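Search this site Search
Reading time: 4 minutes

Rules for Robots That Share a Kitchen

A robot arm is a machine with joints. Motors turn the joints, and a computer tells the motors when to start and stop. The part at the end that picks things up is called a gripper. A gripper can squeeze a cup. It can also squeeze a finger, and it does not feel sorry afterward. That is why there are rules.

A rule that many people agree to follow is called a standard. Standards are written down, numbered and checked every so often. Some cover how a robot is built. Others cover the room it works in and what people must do before they come close.

At the Gerkine learning kitchen in Rundatcombe, the robot arm is named Femora. Femora practices on a table with a plate, some cups, toy food and a small oven. The kitchen has its own rule sheet, and the main rules are explained on this page.

Rule 1. Set the table before the power goes on.

People put the objects out while the robot is switched off. When the last object is down, everyone steps back behind the floor line. Only then may the power be turned on.
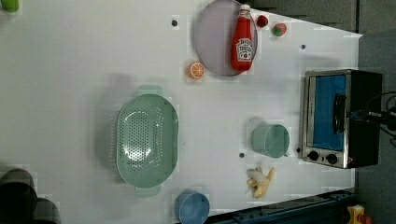
Practice table with plate, colander, cups and toy fruit.

Rule 2. Know the reach.

The reach is how far the arm can stretch in every direction. Femora's reach is 900 millimeters. The floor line is 300 millimeters farther out than that. The extra space is called a safety margin. It allows for a person who leans forward or trips.

Objects need space too. If two cups touch, the gripper may knock one while it closes on the other. The sheet asks for a gap of 30 millimeters around anything the robot is going to pick up.

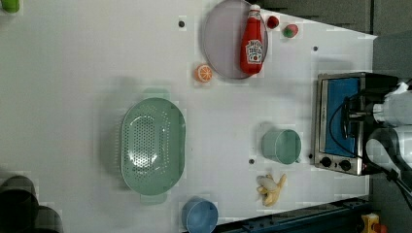

Why does a robot need a stop button if it has a computer?
A computer can make a mistake, and a sensor can miss something. The emergency stop works in a separate way, so a person can halt the arm even when the program is wrong.

Rule 3. Anyone may press stop.

The emergency stop is a large red button. You do not need permission to press it. After it has been pressed, the arm must stay still until a trained adult has looked for the problem and reset the system. Pulling the button back out must not make the robot move by itself.

Rule 4. Go slowly near things that matter.

A fast arm is harder to stop than a slow one. At Gerkine the limit for practice is 100 millimeters per second. At that speed the gripper needs nine seconds to travel the full length of its reach. A slow arm can still pinch, so the floor line stays in force.

The grip has a limit as well. A pot with a stiff rim can take more force than a soft toy. The limit is set for the weakest object on the table. 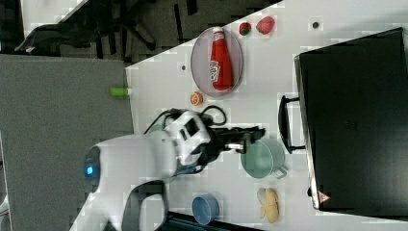
Sangkhawat wrote in to say that the slow speed limit seemed too strict for a robot that only moves toys, and asked whether it could be raised when the room is empty. The rule sheet does allow this, but only with the door locked and a sensor on the door that cuts the power if it opens.

Rule 5. Treat the oven as a real oven.

An oven used for practice stays unplugged unless heat is part of the task. The robot may learn to open and close the door while the oven is cold. Cables must be kept clear of doors and knobs, where they could be pulled or trapped.

Rule 6. Write it down.

Each practice run gets one line in the log: the start time, the task, and anything that went wrong. A dropped cup is written down. So is a near miss, meaning something that almost went wrong. The log is read through every September, and the rule sheet is changed if the same problem keeps coming up.

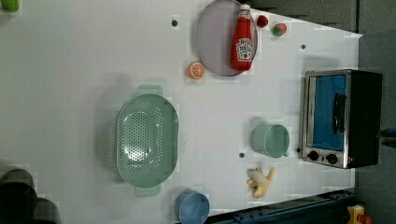
Small oven and tabletop objects at the practice station.

Words to know

Gripper: the part of a robot arm that holds objects.
Reach: the farthest distance the arm can stretch.
Safety margin: extra space added to a safe distance.
Standard: a written rule that many people agree to follow.
Near miss: an accident that almost happened.

Contact | © Gerkine Learning Kitchen, Rundatcombe | Back to top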